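Unit 6: Award Shows and the Publicity Cycle

Last updated: June

These notes cover the second half of the unit on entertainment coverage. Read them with the Gistley packet – the sections on sourcing are assumed from here on.

An award show produces three kinds of copy: the advance, the live file and the follow-up. The advance is written before the ceremony and rests on the nominee list, past results and interviews arranged by publicists. The live file is written during the broadcast. The follow-up covers speeches, clothing, absences and ratings, and usually draws more readers than the list of winners.

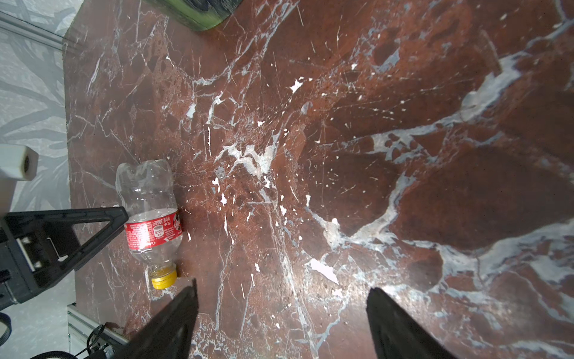
Most of the advance can be prepared early. A desk will often hold two versions of the lead for each major category and drop in the name when it is read out. The risk is that the wrong version goes live. Label each one in the slug and again in the first line of the file, and delete the unused version at once.

6.1 Acceptance speeches

A speech is public, but the transcript still has to be checked. Captions are made under time pressure and drop names. In the Grimshaw exercise, students worked from a speech lasting 90 seconds and compared the captions with the recording. Differences fell mainly in lists of thanks, where a missed surname changes who is credited.

Quote whole sentences where possible. If a speaker thanks a co-star for help on set, report the thanks as given. Do not infer a friendship or a future project from it.

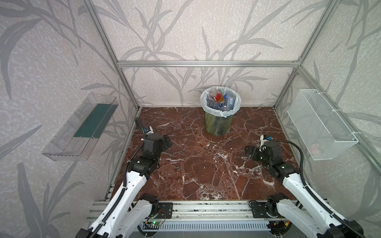
Vol. 3, No. 2

6.2 Studio and label statements

A statement issued after a win is promotional material. It may be quoted, with the issuing company named in the same sentence. "A source close to the film" is not an acceptable label for a publicist.

The Trinitent case shows how this fails. The company released a statement on its lead actor before the ceremony, under embargo. One outlet ran it early and others copied that outlet without seeing the release. By the time a correction appeared, the story carried 2,257 comments, and the copies were never corrected.

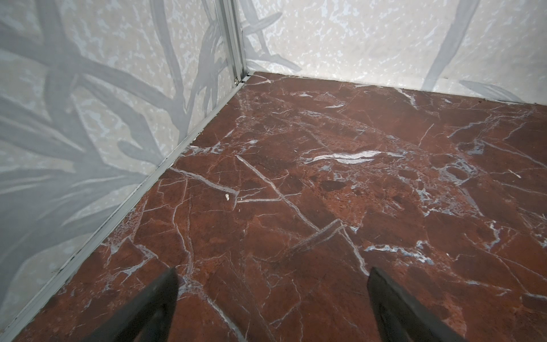
Where an embargo has been broken by someone else, the desk still needs its own confirmation. Ask the issuer whether the embargo is lifted and note the time of the reply. Do not cite the leaking outlet as the only source.

6.3 Ratings and box office

Early audience figures are estimates and should be called estimates. State the measure used: average viewers, peak viewers or streams started. These cannot be added together or compared directly. For a film, a rise in ticket sales after a win may also reflect more screens, so report the screen count for both weeks.
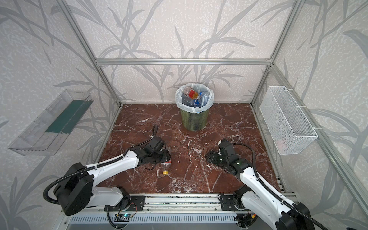
6.4 Assignment

Write a follow-up on the Vutusia broadcast in the packet. Use one quotation from a speech and one audience figure, with the measure stated. Attach your source list on a separate sheet – unsourced quotations will be marked as errors.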